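Wed 17 April

Leave the names in the court list

My first job in newspapers, if you could call it a job, was typing up the court list for the Litham paper on a machine whose letter E stuck. I was paid by the line, which made me very fond of people with long surnames. Every week I'd walk up to the courthouse, copy out the names and the charges and the penalties in my terrible handwriting, and walk back down the hill to type them, and on publication day half the town turned to that page before they looked at the football.

So I have some feeling for the court list, and I've been following the argument over whether our own paper here in Tatness should go on printing it. You will have seen the letters. Melina Christodoulou wrote a very good one a few weeks ago, saying that in her day a drink-driving fine was wrapped around somebody's chips by the weekend and that was the end of it, whereas now it sits on a website for ever and comes up whenever a landlord or a prospective boss types in your name. She would like the names dropped for anything short of a gaol term. Kjell Lindholm, who agrees with her on nothing else as far as I can tell, agreed with her on this.

I've turned it over a good deal, mostly while hanging out washing, and I think they've put their finger on a real problem and then reached for the wrong remedy.

Let me take the real problem first. A mistake made at 20 shouldn't be the first thing a stranger learns about you at 34. The old paper had a sort of mercy built into it, although we never thought of it that way at the time. It yellowed. If you wanted to find out what your neighbour had been up to years ago you had to go to the library, ask for the bound volumes, and have the librarian wonder what you wanted them for. Most people couldn't be bothered, and thank goodness for that.

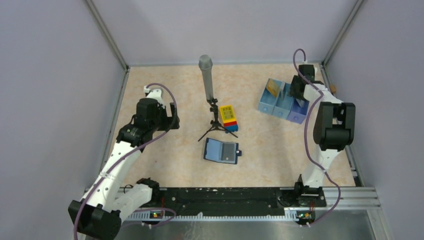 But take the names out altogether and you have something I like a good deal less, a court that punishes people without the town knowing whom. I sat through enough mornings in Litham to see what the presence of one scruffy kid with a notebook did to the place. The magistrate explained himself a little more. The police prosecutor didn't mumble quite so much. And when a councillor's son came up on the same charge as a fellow from the abattoir, everybody in the room knew that both names would be in the paper at the same size, and that readers could compare the fines for themselves. They did, too. I remember one such comparison filling the letters page for the best part of a month.

Once the editor starts choosing, that goes. I trust Apostolos Nikolaidis, who has edited the Tatness paper for 14 years and has been rude to me for most of them, but I don't know who will come after him. The phone calls will start the first week. Somebody's mother will ring, and then somebody's solicitor, and I'd put money on which of the two gets the warmer hearing. A rule that says everyone goes in is a hard rule, but it's a great comfort to an editor with a big advertiser on the line.

What I'd do is print the lot and then let it fade. Put the full list in the paper as always. Put it online as well, if we must, but keep it away from the search engines, and for the lesser matters take it down after 2 years. The printed copy stays in the library for anyone with a proper reason and a free afternoon. I'm told by my nephew, who understands these things, that none of this is difficult to set up, and I had to ask him to stop telling me how it was done.

There's one more thing I'd ask for, and it matters to me more than the rest. If a charge is thrown out, or an appeal succeeds, that should run on the same page, in the same type, without the person having to come in and beg for it. In my time we were dreadful about this. I typed up one man's theft charge in the spring and never typed a word when it was dismissed in September, as I was off with the mumps and the girl filling in for me didn't know to look. He had a fairly short surname. I still think about him when I drive through Litham.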